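Filtering Motion-Blurred Wrist Camera Segments Before Policy Training

By Desta Wako
September

This tutorial covers the filtering step we use on wrist camera recordings before they go into imitation learning. The method scores each image for blur, compares the score with joint velocity from the same time step, and decides whether to keep, down-weight or drop the segment. It assumes you already have synchronized video and joint logs. If your clocks are not aligned, fix that first, as every threshold below depends on it.

The reference set is Stornau, a collection of 713 episodes recorded with a multi-fingered hand. The scripts are in the Berhe toolkit, but nothing in them is hard to rewrite.

Step 1. Split each episode into windows

Cut the video into windows of 24 consecutive images with no overlap. Shorter windows make the velocity estimate noisy. Longer ones mix transit motion with manipulation, and the label stops meaning anything. Discard the remainder at the end of an episode if it is less than half a window. Keep the episode ID and start index with every window so you can trace a bad one later.

Step 2. Compute the blur score by region

A single sharpness value for the whole image is a poor measure for a wrist view. The arm can be smeared while the floor behind it stays readable, or the reverse. We divide the image into a grid of 9 cells and compute the variance of the Laplacian in each cell on the grayscale image. Store all of the values. Do not average them yet.

Normalize each cell by the median for that cell over the whole episode. A plain dark surface has low variance even when it is perfectly sharp, and a striped or textured floor has high variance even with moderate blur. Without normalization the filter mostly learns what the floor looks like.
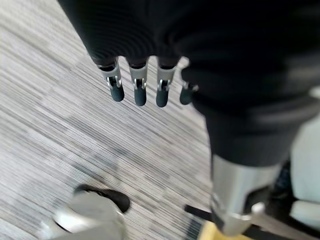
Do I need to drop every window that contains blur?

Only the ones where blur removes information the policy needs. Fast transit is part of the task, and the policy has to see it at run time as well. Windows that are blurred but far from contact are kept at a reduced weight.

Step 3. Add joint velocity

For each window, take the peak velocity over the wrist and forearm joints. Plot it against the lowest normalized cell score. In our data most windows fall into two groups: slow and sharp, or fast and blurred. The windows outside these groups deserve attention. Slow joints with strong blur usually mean that the base or torso was moving, or that an object was too close to the lens to be in focus. Fast joints with a sharp image usually mean a timestamp offset – check the log before you trust the window.

Step 4. Mark contact

Use fingertip force if you have it. Otherwise use commanded finger closure as a stand-in. A window counts as a contact window if the signal crosses its threshold at any time step, and we extend the mark by 5 images on each side. This margin matters more than the blur threshold. With no margin the filter removed many approach motions, and the trained policy tended to stop short of the object.

Step 5. Assign weights

Contact window, sharp: full weight.
Contact window, blurred: drop, and log the episode ID.
No contact, sharp: full weight.
No contact, blurred: quarter weight.

Set the blur threshold on a small hand-labeled subset and leave it fixed. We tried tuning it per operator on the Plindia arm and gained nothing on held-out episodes.

Step 6. Check the result

Train once on the unfiltered set and once on the weighted set with the same seed and schedule. Compare grasp success and approach time separately. In our runs the weighting improved grasp success on small objects and left approach time unchanged. On large objects there was no clear difference – the unfiltered policy already handled them.

If approach time gets worse, the quarter weight is too low for your data. Raise it before changing anything else, then repeat the run with a second seed.

© Trikum Robot Learning Notes | Contact | Back to top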